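Two-finger gripper is fine on round things, presses down on flat ones

Last updated 24/01/2023
2 min read
54 shares

pedestal_build

I am setting up an arm at Sisgate, the shared workshop I belong to. It is a jointed arm with a two-finger gripper, and it works over a plain white table. The scripts are written in Bouazza and run from a laptop on the side table. Reach is 700 mm from the base, so anything near the edge of the table is a stretch but still possible.

The job is simple. Pick up a few kitchen items one at a time and put them in a new spot. The egg and the two peppers are no trouble now. I had to lower the closing force for the egg and slow down the lift, and after that it was steady. For the green pepper I grab across the body and keep clear of the stem.

My problem is anything flat. I teach a height, the gripper goes down, and the fingertips end up on top of the item with no way to get under it. If I teach the height a little higher, the fingers close on air. If I go lower, the arm pushes into the table and stops with a force error. I have tried a wider opening, a slower approach and coming in from the other side of the pedestal.

It is worse toward the right edge of the table than in the middle, even with the same taught height. I don't know if that is the table or the arm.

What I would like to know is whether I can fix this with the approach path or if I need different fingers. The ones on it now are the Pleteo standard set. The longer set costs more than I want to spend before March, when the next round of shop money comes in. I can print parts here if someone has a shape that works.

Egg and peppers near the front of the table in both of these. In the first, the gripper is down on the flat yellow piece.

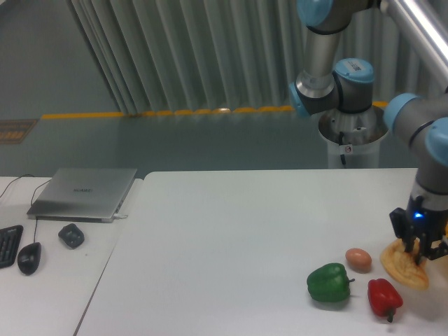
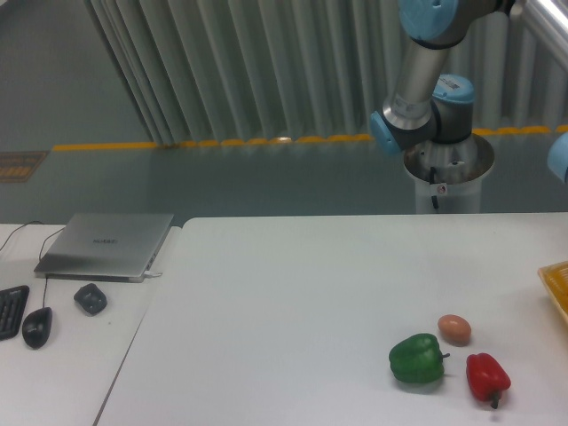 slowfeed

You need different fingers. Standard ones are made for blocks and bottles. I had the same thing with flatbread and gave up on it. A suction cup might be better but probably not on anything with a rough surface.

tabletop_and_level

I would try the path first, before buying or printing anything.

Coming straight down is the wrong move for a flat item. Both fingers arrive at the same height, and if the item is wider than the opening they both land on it. Turn the wrist so the gripper comes in at a low angle from the side, with one finger below the other. The lower finger travels along the table and goes under the rim. The upper one stays above and closes down. You pinch the edge and leave the middle alone.

Then there is the question of what stops the item from sliding away while you do that. On a smooth table a light flat thing will move ahead of the finger. Fix a low strip to the table and push the item against it, then go under the near edge. A strip of wood with double-sided tape is enough. Take it up again when you do the egg and peppers if it gets in the way.

For the difference between the middle and the right side, check the table before you blame the arm. Lay a long straightedge across it and look for light underneath. Then touch the fingertips down gently at each corner and write down the height the arm reports. If the numbers climb steadily in one direction, the table is tilted compared to the base. Shim the legs, or teach a plane in Bouazza and give all your heights relative to that. If the straightedge shows a dip, shimming won't help and you need a flatter top.

Also check the bolts at the foot of the pedestal. Mine had worked loose and I spent a long time adjusting heights that were never wrong.

If you do print fingers, keep the tip of the lower one thin and beveled on the underside, and leave the upper one blunt. I put a Bodis pad on the inside face of the upper finger only. A pad on the lower one makes it too thick to get under anything. Print them so the layers run along the finger, or the tip will snap the first time it catches.

Keep the standard fingers for the egg. A beveled tip puts all the force in one small place.

pedestal_build

Thanks. I ran the corner test, and the right side of the table sits higher than the left. The straightedge shows no dip, so it is tilt. I shimmed the legs and the force errors near the edge have stopped.

The angled approach gets one finger under the rim if I use a strip as a stop. The wrist comes very close to the table at that angle, so I had to move the pickup spot in toward the base. I still lose the item on the lift sometimes because it folds. I will print the beveled finger next and try pinching further in.

2932 views
2 comments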